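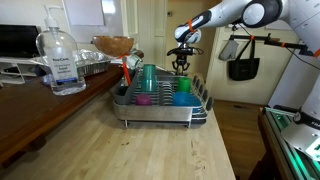 The rack on a butcher-block worktop.

Search reviews, recipes, tips

Reading time: 4 minutes

Kiso dish rack: a small thing that has cheered up my kitchen
By Rosalba Lo Presti

I have owned a lot of dish racks (plastic ones, a folding one, a bamboo one that went black by Easter) and I've never wanted to write about any of them. Then I bought the Kiso in June, from Hoarau in Stukcombe, and I've been boring my friends with it ever since!

We don't have a dishwasher, so everything for a family of five goes through the sink, often twice a day. The Kiso takes a full supper's worth without the bowls sliding into each other, and it doesn't rock when you drop the last pan on top. I wipe it down on Sundays with a bit of vinegar and it comes up lovely.
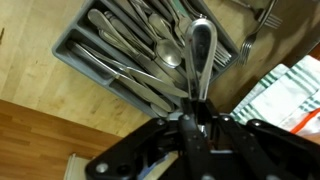
Loop handle up, above the grey cutlery tray.

Cutlery used to be my great misery. My old pot had a solid bottom and grew a sort of soup. With this one I lift the tray out, rinse it and put it back, and that's the whole job.

Any grumbles? The instructions are tiny, and mine came in a box big enough for a dog. My sister swears by her Altisex, which is 9 pounds cheaper, but hers pulls to one side when it's full and I wouldn't swap.
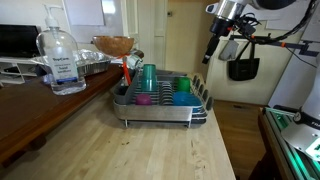 Cups and glasses

Tall glasses do best at the back. Children's beakers go wherever they land, and they still dry by breakfast.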